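Slow cooker vs. regular pot for dried beans - does anybody still soak?
Cooking Basics > Beans, Grains and Soups
Page 1 of 1

marrowfat_mo
Posts: 108

OK, settle something for me. I've been cooking dried beans every week since I moved into the new apartment, mostly pintos and black beans, and I have always soaked them overnight because that's what my mother did and her mother did. Last week I forgot. Just plain forgot, had people coming, threw a pound of unsoaked black beans in the pot with an onion and some salt and hoped for the best. They took longer, sure, but they tasted better than any batch I've made this year! The broth was almost purple and so thick you could stand a spoon up in it.

So now I'm wondering what I've been doing all that soaking for. Do you soak? Does it depend on the bean? And does the salt go in at the start or the end, because I've heard both and people get weirdly heated about it.

tincupcook
Posts: 2,114

Depends on the bean. Black beans, never. Lentils, obviously never. Chickpeas and those big white limas, always, overnight, with a spoonful of salt in the water. I tried skipping it on chickpeas once and I was still standing there at 10 at night poking at them with a fork.

Salt at the start. The thing about salt making the skins tough is an old wives' tale as far as my kitchen goes. I've done it both ways a hundred times and the ones salted early come out creamier.

prairie_lid
Posts: 340

Gonna disagree on black beans. I soak everything. My stomach is a lot happier for it and so is my husband's, and I don't care what the broth looks like. You pour off the soaking water, rinse, start fresh. If I skip it we both know by bedtime.

I'll also say it matters how old your beans are. The ones from the bulk bins at our grocery must have been sitting there since the flood. I switched to ordering from Prilach (small outfit, they put the harvest year on the bag) and the cooking time dropped by nearly half.

marrowfat_mo
Posts: 109

Prairie, that's a good point about age, I hadn't thought of it. I get mine from the Chmielewska deli down the street from me, the one with the pickle barrels, and they go through so much stock that the beans never get a chance to get old. Maybe that's why I got away with it.

I should say how I do it, in case that changes anybody's answer. Big lidded pot, beans covered by a couple inches of water, hard boil for ten minutes, then down as low as the burner goes with the lid cracked. I check when I remember to. My kitchen is tiny (one counter and half of that is the dish rack) so I'm not looking to add another appliance unless somebody makes a really good case.
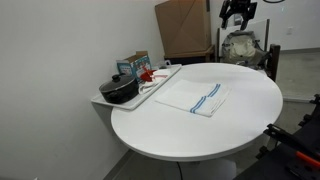 The other thing is I like to walk away from it. I'll be in the other room on the phone or folding laundry, and every half hour I go give it a stir and add a splash of water from the kettle. It makes the whole place smell good. My sister keeps telling me to get a pressure cooker and I keep telling her I don't want supper to be over that fast.

zalix_fan_77
Posts: 61

Your sister is right! I have the Zalix electric one and I will never go back. Pintos in under an hour start to finish, no soaking, no stirring, no standing there with a kettle. I know people get sentimental about the pot on the stove but some of us get home at six and have kids asking what's for dinner before our shoes are off.

tincupcook
Posts: 2,115

I had a pressure cooker and gave it away. Beans came out fine in the middle and blown to bits on the outside, every single batch. And you can't taste as you go, and that's half of cooking beans for me. You want to pull them off when they're right and with the pressure cooker you're guessing.

zalix_fan_77
Posts: 62

That's a timing problem, not a cooker problem. You let the pressure come down by itself instead of opening the valve. If you vent it fast the beans bust.

tincupcook
Posts: 2,116

I let it come down by itself. They still bust. I followed the booklet to the letter.

okra_and_rust
Posts: 877

Slow cooker person checking in - one warning. If you're doing red kidney beans, boil them hard on the stove FIRST, a good ten minutes, then put them in the slow cooker. Raw kidneys have something in them that'll make you really sick and the low setting doesn't get hot enough to take care of it. Please don't skip that one. I soak kidneys too and toss the water.

For everything else I put them in before work with a bay leaf and a ham hock and they're done when I get back. They do come out a little bland compared to stovetop, I'll admit that. I fix it with a glug of vinegar at the end.

marrowfat_mo
Posts: 110

Yes on the kidneys, thank you for saying it! That's where I got the ten-minute boil from, and I just do it for every bean now so I don't have to think.

Vinegar at the end is interesting. I've been using lime on the black beans but I never thought to do it with pintos.

prairie_lid
Posts: 341

Just make sure it's at the END. Acid early and they'll stay hard all day. Same with tomatoes. I ruined a whole pot for the Grencombe chili supper that way, five hours in and they were still like gravel. We ended up serving cornbread and cheese with a lot of apologizing.

tincupcook
Posts: 2,120

Been there with the tomatoes. A pinch of baking soda will rescue them sometimes, if your water's hard especially, but go easy or it tastes like soap.

Mo, if you want a fair test, get one bag, split it, soak half. Same size pots, same salt. I did it with pintos and couldn't tell them apart except the soaked ones were ready a good while sooner.

prairie_lid
Posts: 342

Your tongue maybe couldn't tell. Ask your stomach.

marrowfat_mo
Posts: 111

Ha! All right, I'm going to do the split bag, but I've only got the one decent pot so it'll have to be one batch after the other. Pintos first. I'll soak half tonight and leave the rest in the bag. Does anybody put the onion in whole or do you chop it? I've been doing whole and fishing it out.

okra_and_rust
Posts: 878

Whole, cut in half, skin on if it's clean. Gives it a nice color.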